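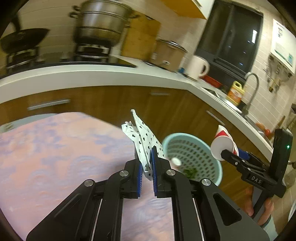
A paper cup is made from two materials that are easy to recycle separately and awkward to recycle together. The board is good-quality virgin fibre, long and strong, and a mill will pay for it. The lining is a thin film of polyethylene, applied hot to one face of the board so that it bonds to the surface fibres. Ordinary kitchen packaging usually keeps paper and plastic apart: a plastic bag printed with small black hearts is a film product, and any paper in the same bin can be pulled away from it by hand. A stack of white cups with red stripes looks like a paper product, and most of its weight is paper, but a conventional newsprint or tissue mill will treat it as contamination. The lining slows the entry of water into the board, and a pulper set up for newspapers has finished its cycle long before the cup has come apart.

The mill at Rurkcombe has been set up differently. It has made paper on the same site since 1967, first for envelopes and account books, later for file covers and folding board, and it now runs a separate line for lined cups and cartons. The line occupies a former rag store beside the river. It takes in baled cups from offices, railway stations, hospitals and a growing number of household collections, and delivers a fibre slurry to the board machine in the next building. The polyethylene leaves by another door.

Arnel Lumanlan, the line's process engineer, came to paper from dairy engineering and still talks about the plant in terms of pumps and residence times. The chemistry, in his account, is slight. No solvent is used to dissolve the lining, and very little is added to the water beyond a small dose of caustic soda. The work is done by soaking, temperature and friction.

Bales arrive strapped and are stored under cover. Moisture is measured with a probe at several points in each bale, and the reading is deducted from the weight paid for. A wet bale is not rejected on that ground alone, but it cannot be kept for long. Milk residues are the usual trouble. Cups that have been nested while still holding a little coffee and milk will grow mould between the walls within days, and the mould stains the fibre and leaves an odour that survives into the finished board. The mill asks its suppliers to tip out liquids before stacking. Rinsing is not required.

The straps are cut and the bale is broken on a slow conveyor. At this point the lids are taken out. Most are polystyrene or polypropylene, stiff enough to be separated by a rotating drum with slots cut to suit. Sleeves, being plain corrugated paper, are left in. Stirrers are a nuisance in either material: the wooden ones break up into slivers that pass through the coarse screens and have to be caught later.

From the conveyor the cups drop into the pulper, a drum-shaped vessel with a helical rotor at its base. It is a batch machine. Each charge is mixed with warm water to a thick consistency, closer to porridge than to soup, and turned for 14 minutes. Thick stock matters. In a thin mixture the rotor blades strike the cups directly and chop the lining into fragments too small to screen out. In a thick one the cups rub against each other, the board swells and loosens from the cut edges inwards, and the film comes away in large pieces. Pulled from the screen and rinsed, a piece of lining will often still show the curve of the cup wall.

The water enters the board almost entirely from the raw edges and from the outer face. Cups for cold drinks, which are lined on both sides to deal with condensation, take longer for that reason, and Rurkcombe runs them as separate charges where the supplier has kept them apart. Where they arrive mixed, the operators lengthen the cycle and accept some loss of fibre quality. Over-pulping shortens the fibres and makes the stock drain more slowly on the machine wire, and a slow-draining stock costs steam in the drying section.

The screens come next. The first is a perforated plate that holds back the film and lets the fibre through. The second has narrow slots and catches slivers, staples and flakes of hardened ink. A bank of cyclone cleaners then spins out grit. The sequence is standard in the industry and the equipment was bought second-hand, apart from the slotted baskets, which were made to order by Figueroa, an engineering firm that otherwise supplies starch works. The slots wear at the leading edge. Lumanlan's department keeps a spare basket and has the worn one rechromed.

Printing is less of a problem than it looks. The inks sit on the outer face, generally water-based, and on most cups they cover a modest part of the surface. Stripes and small logos disappear into the general shade of the stock. Solid dark coverage, favoured by some of the coffee chains in December, has a visible effect and is diluted with plainer material over several charges. The mill does not de-ink. Its board goes into the middle ply of folding cartons, between two outer plies, where shade is a secondary concern.

The yield figures are kept by charge. Fibre lost with the film is the main item, and the plant has spent more effort on this than on any other part of the process. Film leaves the first screen with a good deal of pulp clinging to it. When the line was commissioned this mixture was pressed and sent away as fuel. A washing stage has since been added -- a slow horizontal drum with water sprays and lifting bars -- and the washings are returned to the pulper as make-up water. Fibre carry-over has dropped to 4 per cent of the film weight, measured dry.

The washed film has a buyer. Terketti, a compounder with a works in the same valley, takes it in loose bags, dries it and extrudes it into dark pellets. Low-density polyethylene from cups is a reasonable feedstock, because the grade used for extrusion coating varies little from one converter to another. Its weakness is the residual fibre, which chars in the extruder and shows up as specks and an occasional smell of burnt toast. Pellets with a few specks are suitable for cable drums, fence posts and thick-walled drainage parts. They are no use for film blowing, where a single speck makes a hole.

Carrier bags and other household film are not wanted in the cup bales for a related reason. A bag does not break up in the pulper. It winds itself round the rotor with any string or strapping that has come in, and the resulting rope must be cut out with the vessel drained and the drive isolated. Several councils ask householders to put cups out in tied bags, which keeps them dry at the kerb and transfers the difficulty to whoever opens the bale. The mill's specification allows bags as a transport aid provided that they are emptied before baling. Compliance varies by depot.

The line processes 227 bales in a normal month. This is below its rated capacity, and the limit is supply. Cups are light and bulky. An uncompressed load fills a lorry long before it reaches the permitted weight, so the cost of moving it is high in proportion to what it contains. Collecting from a single large building is straightforward. Collecting from a high street, where each shop produces a sack or two and has no room to keep them, depends on a vehicle that is passing for another purpose. Some of the best material Rurkcombe receives comes back on wholesalers' vans that have delivered milk and would otherwise return empty.

Stacking at source makes a measurable difference. Nested cups occupy a fraction of the volume of loose ones, and a stack keeps out lids, napkins and food. The tube-shaped bins seen in office kitchens are designed to enforce this, with a drain for liquids at the side and a row of vertical tubes for the cups. They work well while they are emptied often enough. A full tube tends to be ignored in favour of the nearest general bin, and the habit is slow to return once it has lapsed.

A change in the lining itself may alter the economics. Iveo, a coatings company, has been supplying trial reels of board finished with a water-based dispersion in place of extruded film. The coating is applied like a paint and dried to a thin continuous layer. It breaks into fine particles in an ordinary pulper, so that in principle a cup made this way could go to any mill that takes mixed paper. The difficulty has moved to the cup-making machine. Polyethylene acts as its own glue when heated, sealing the side seam and the base, and the dispersion coatings seal within a narrower range of temperature. Converters have to run more slowly or accept more leakers.

For Rurkcombe the dispersion-coated cup is a mixed prospect. It would need less pulping, but it would yield no film to sell, and the fine particles pass through the slotted screens into the circulating water. Left to accumulate, they form sticky deposits on the felts and drying cylinders of the board machine. Lumanlan ran a short trial with a fixed proportion of the new cups in each charge and collected the deposits on steel plates hung in the water tank. The plates were weighed at each shift change. The amounts were small, though they had not levelled off by the time the trial reels were used up, and a longer run is planned for when Iveo can supply the board. In the meantime a second washing drum is on order, to the same pattern as the first but with finer sprays, and the concrete base for it has been poured at the river end of the old rag store.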